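Chapter 7
Friction on Flat Surfaces

Tsz-kin Shek and Evanthia Tsolakis

7.1 Introduction

A body at rest on a surface is held in place by forces that are easy to overlook. Gravity pulls the body down, and the surface pushes back with an equal force at a right angle to itself. If a sideways force is then applied, the body does not move at once. It stays where it is until the sideways force reaches a certain limit. The force that resists motion up to that limit is called static friction, and the force that resists motion once the body is sliding is called kinetic friction.

Chapter 5 treated contact forces as if every surface were perfectly smooth. That assumption is dropped from this point on. The present chapter deals with dry contact between solid bodies only. Surfaces separated by oil, water or any other fluid film follow different laws and are taken up later in the book.

After working through this chapter, the reader should be able to:

draw a free-body diagram for a block on a level or tilted board;
state the difference between the coefficients of static and kinetic friction;
find the coefficient of static friction from the angle at which a block begins to slide;
decide whether a block will slide or tip when the angle is increased.

7.2 The Block and the Board

Most of the results in this chapter can be obtained with two objects: a rectangular block and a long, flat board. The board serves as the plane. The block serves as the load. The block should have flat faces and a uniform density, so that its center of gravity lies at its geometric center. The board should be straight along its full length and free of dents, tape residue and loose dust.

The face of the block that touches the board is called the contact face. For a low block lying flat, the contact face is large compared with the height, and the block will normally slide before it tips. The direction of the long axis should be written down for every trial. It has no effect on the friction force in the simple theory, but it does affect tipping, as shown in Section 7.5. 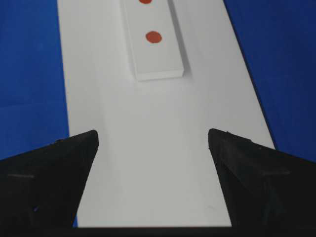

Figure 7.1 White rectangular block lying flat on a long white board, with its long axis pointing away from the viewer. The surface on either side of the board is blue.

Let the weight of the block be W and let the board be tilted at an angle A to the horizontal. The weight can be split into two parts. The part at a right angle to the board is W cos A, and the part along the board is W sin A. As long as the block stays at rest, the friction force F is equal to W sin A and points up the slope. The normal force N is equal to W cos A.

At the angle where sliding is about to begin, F has its greatest possible value, written as the coefficient of static friction times N. Dividing one expression by the other removes W, and the coefficient is equal to tan A. The weight of the block does not appear in the result. This angle is known as the angle of repose for the pair of surfaces.

The coefficient belongs to the pair – never to one surface alone. A table that lists a single material without naming its partner should not be used.

7.3 Sources of Error

The tangent method is simple, but careless work gives scattered results. The board must be raised slowly and without shocks. A board that bends under its own weight does not have one angle, and the value read at the lower end will differ from the local slope under the block. Fingerprints on the contact face can change the reading. Both surfaces should be wiped with a dry cloth between trials, and the block should be put back on the same part of the board each time.

The laboratory notes by Omid Alipour, reprinted on page 114, give a layout for recording these trials. At least five readings should be taken for each contact face before an average is worked out.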